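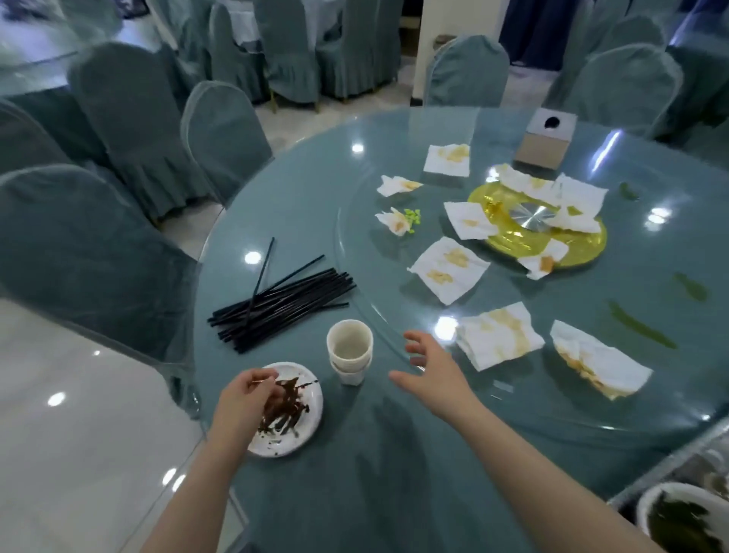
Can a clip be used if the hands never complete a grasp?

It depends on the label you intend to train. A clip with an approach and no contact is valid for reach prediction and for hand pose, and it is rejected for grasp timing. Set the clip type in step 3 of the section below before you run the segmenter.

4. Preparing table-clearing recordings

This section covers first-person recordings of bare-handed table clearing, processed with Goltus and exported for policy training in Grultura. It assumes that the head camera has been calibrated as set out in section 3.

4.1 Before you start

Confirm that the recording folder contains the video, the calibration file and the session sheet. Goltus will open a folder without a session sheet, but the export in 4.3 will fail.

Caution: Do not trim the video by hand. Trimming shifts the time base, and the hand tracks will no longer match the picture.

4.2 Segmenting and labeling

1. Open the folder in Goltus and select Session > Load. Loading can take up to 40 seconds.

2. Check that both wrists are tracked. A forearm that enters from the lower edge of the view is assigned left or right by its entry angle. If the arms cross, correct the assignment in the first affected frame and select Propagate.

3. Set the clip type to Reach, Grasp or Transfer. Use Reach when the fingers are spread and no object is held.

4. Draw the support surfaces. Enter a tablecloth and a glass turntable as separate surfaces, with the turntable marked Rotating. Objects on a rotating surface are tracked relative to that surface.

5. Label the objects. Use one label for a nested stack of paper cups and one for a loose pile of chopsticks. Split a group only when a hand separates it.

6. Label each napkin on its own, including crumpled ones. Where napkins are heaped on a tray, label the tray and the heap, and set the heap as its child.

7. Mark sauce smears and food scraps as Residue. Residue has no grasp target and is left out of the success score.

Note: Ceiling lights reflected in the glass may be picked up as small white objects. Raise the glare threshold one step at a time until they disappear. Too high a setting also removes the rims of white plates.

Note: Chairs and neighboring tables belong to the Background class. Food or dishes on a neighboring surface go in the same class, even when they lie within arm's reach.

4.3 Exporting to Grultura

1. Select Export > Training Set and choose the Bang profile.

2. Leave the history length at 4 frames. Shorter histories gave unstable reach targets in our tests, most often with thin objects such as chopsticks.

3. Select Verify. Clips with missing hand tracks are listed in red and are not written.

4.4 Reference result

The Ginport test set holds 117 clips. The policy trained with surface labels picked fewer wrong targets on the turntable than the policy trained without them. Results on the fixed part of the table did not differ. Neither policy handled flat napkins well, and that class should be reported separately.

For changes to the Bang profile, see section 6.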